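Ticket: Ó Dálaigh cast list shows the whole village as one actor
Product: Sturko credits manager, hosted version
Status: Closed, with feelings
Opened by: Uken program guide desk 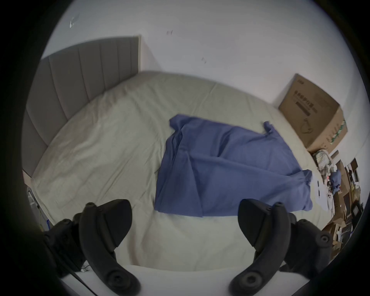
Sturko Support: Thanks for getting in touch. Could you clear your browser cache, sign out, sign back in and tell us if the cast list for the show still looks wrong? If it does, please send the exact title as you typed it, accents included.

Cache cleared. Signed out, signed in. The cast list still looks wrong, and now I also have to accept cookies on every site I've ever visited.

The title as typed is Ó Dálaigh. It's a family saga in 94 episodes, made by Tadetti, and it goes up on Uken in October. On the public cast page, every part is credited to the woman who plays the grandmother. She's the priest. She's the priest's brother. She's both halves of the wedding in the second season. She's very good, but the union is going to call.

Original report, pasted again in case it got lost:

1. Imported the credits file Tadetti sent us.
2. Progress bar went to the end. Green check mark.
3. Opened the cast page. Grandmother.
4. Opened the crew page. Also grandmother, including stunts.

Sturko Support: We can see the import finished without errors. Was the file edited in a spreadsheet before you uploaded it?

Yes. Everything here is edited in a spreadsheet before it's uploaded. Tadetti sends the actors' names last name first, in capitals, and your importer wants them the other way. I fixed that, saved it and uploaded it. The names look right in the file. I've checked the first page of it twice and the last page once.

Sturko Support: Please check the column called person_key. In files saved from a spreadsheet, long keys can be rounded, which makes many people share one key. The importer then treats them as the same person.

I've looked. Every key in the column ends in a row of zeros and every one is the same. So the spreadsheet decided that several hundred actors were a single large number, and your importer believed it and gave me a green check mark.

Could the importer mention this? Even a yellow check mark would do.

Sturko Support: We've passed that on as a feature request. To repair the page, please delete the import, set the key column to text and load the original file again.

Tried that. Results:

Deleted the import. The cast page went blank, as promised.
Set the column to text in a fresh copy of the file. Keys now look different from each other, which I enjoyed.
Uploaded. Stopped with "Row limit reached (1000)." The file has 3000 rows.

The limit wasn't there last week. Or it was, and having only one actor kept us under it.

Sturko Support: The second one. The limit counts separate people and their roles, so the earlier file passed. You can split the file into parts. Please keep all of an actor's rows in the same part or they may be listed twice.

Split by last name. Part one went in, part two went in, part three went in. The cast page now shows a priest, a brother, a bride and a groom, all played by different people. The grandmother is down to one role and her stunts have gone back to the stunt team.

Remaining problem: season 6 is sorted under the letter A with a small square in front of it. The other seasons are under O. I assume that's the accent.

Sturko Support: Yes, that part of the file was saved in a different text format. Save it again as UTF-8 and re-upload only those rows. The show title on the page should correct itself within an hour.

Re-saved, re-uploaded. Waited the hour. Title correct, square gone, all seasons together under O.

Notes for whoever gets the next Tadetti file:

Don't open it by double-clicking. Import it and set person_key to text first.
Split before uploading. Last name is fine.
Save each part as UTF-8, including the one you do right before lunch.
Look at the cast page before telling the press office it's ready – they'd almost sent out the version with one actor.

Sturko Support: Glad it's sorted. We'll close the ticket. You'll receive a short survey on how we did.

Survey received. It asks me to enter my name and rejects the apostrophe.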